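Small sock hangers with clips – worth it or junk?

tolska_dryer
Dryer died in October, landlord is taking his sweet time. Been draping socks over chair backs and losing half of them behind the radiator. Anybody use one of those little plastic hangers with clips all along the bottom? Thinking of the Fevitz one. Apartment is tiny, no balcony.

gil55
Had the Fevitz. Clips rusted by spring, left a brown dot on every white sock I own. Drying rack. Done.

flemstead_laundry_nerd
Disagree w/ gil. Clip hangers are great if you hang by the cuff and dont leave them in the shower overnight, thats what kills the metal. Mine is 3 years old, zero rust.

gil55
It was IN the shower. Where else do you hang it

flemstead_laundry_nerd
Over a door? On a curtain rod? Anywhere with air moving. Bathroom is the worst room in the house for this

pairs_only
Cuff vs toe is not settled btw. I clip by the toe. Clip at the cuff and the elastic goes slack, seen it on every pair my husband owns.

flemstead_laundry_nerd
The elastic goes slack from the dryer heat. Not from a clip

pairs_only
We don't own a dryer.

Mi-kyung Hwang
We do socks for 3 kids so I have opinions. Lay them out flat on the table first, all in a row, then hang. Otherwise you're digging in the basket one handed and dropping the rest. Takes me 10 minutes if nobody "helps". Also pull each one straight before you clip, a bunched up sock takes forever in the middle.

tolska_dryer
ok the laying out thing is smart. How many can you fit on one of the small ones tho? Do they tip over if you load one side

Mi-kyung Hwang
They tip a bit, yes. Start near the middle or do one left one right. And don't hang it where it can slide – bit of tape over the hook fixes that. I'd skip clipping pairs together, the inside stays damp

gil55
Tape. On a hook. For socks. I paid 15 bucks for a rack and it just stands there

flemstead_laundry_nerd
and takes up half the floor. OP said tiny apartment, read the post

tolska_dryer
lol yeah no room for a rack, I'd have to climb over it to get to bed. Anyone got pics of one in use? Mostly want to see the clips up close, whether they look flimsy

Mi-kyung Hwang
Sure, cream plastic one with the wavy top. Blue tape at the hook like I said 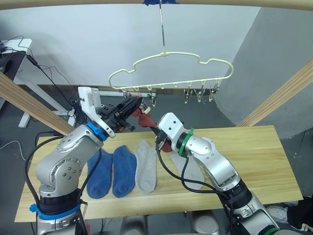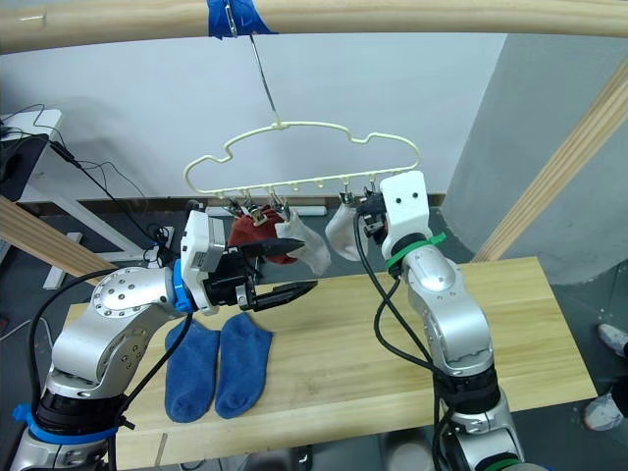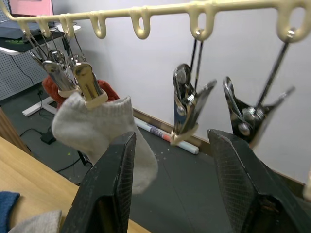
Last one is the clips close up, gray sock hung by the cuff

pairs_only
Cuff again. Sigh

tolska_dryer
Clips look sturdier than I figured, metal jaws is good. And they hang on wires so I guess you could swap out a bad one? Ordering tonite, will report back on the rust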